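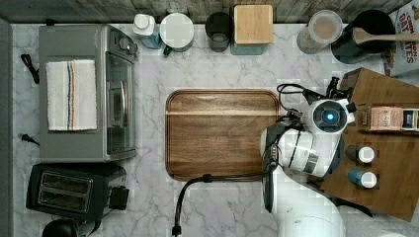 Figura 1. La encimera de trabajo, con la tabla de cortar en el centro y los botes al fondo.

Para la asignatura de diseño de interiores teníamos que elegir un rincón doméstico y estudiar cómo se usa de verdad, y yo me quedé con la encimera del desayuno del piso piloto Drikance (¡la disputamos tres grupos!). Mi compañero Rasmus Strazds hizo las mediciones y yo me encargué de las entrevistas y de casi toda la redacción, así que las opiniones que leáis son mías.

Lo primero que nos llamó la atención fue el reparto. El calor se queda a la izquierda, con el hornito y la tostadora negra uno cerca del otro, los botes van en fila contra la madera envejecida del fondo y la tabla ocupa el centro. A mí me encanta que la tabla tenga tanto protagonismo, porque al final todo pasa por ella: el pan, la fruta, la taza que alguien deja un momento y luego se olvida. Rasmus opina que es demasiado grande y seguimos sin ponernos de acuerdo.

Durante el mes de mayo apuntamos 146 desayunos. En 39 de ellos la persona tuvo que apartar algo antes de empezar a cortar, casi siempre un bote de la fila de atrás que se había ido viniendo hacia delante. No me parece mala cifra, la verdad, yo esperaba bastante más lío.

Otro tema fueron los cables. El del hornito asoma por el lado izquierdo haciendo un bucle, y en las entrevistas salió varias veces que molesta al pasar la bayeta – más que las migas, que ya es decir. También preguntamos por el paño de rayas doblado encima del horno. Queda muy a mano y da alegría, pero nuestra tutora, Ona Rebane, nos hizo ver que encima de un aparato que se calienta no debería vivir ningún trapo, y tiene toda la razón.

Nuestra propuesta es modesta: una barra lateral para el paño, una canaleta para los cables y un listón bajo que frene los botes. El presupuesto nos sale por menos de 300 euros, y montarlo todo nos llevaría dos tardes. Del mármol blanco no tocaríamos nada, que con esas vetas grises disimula muchísimo.

Queda pendiente probar el listón con los botes llenos y repetir el registro de desayunos con la barra ya puesta.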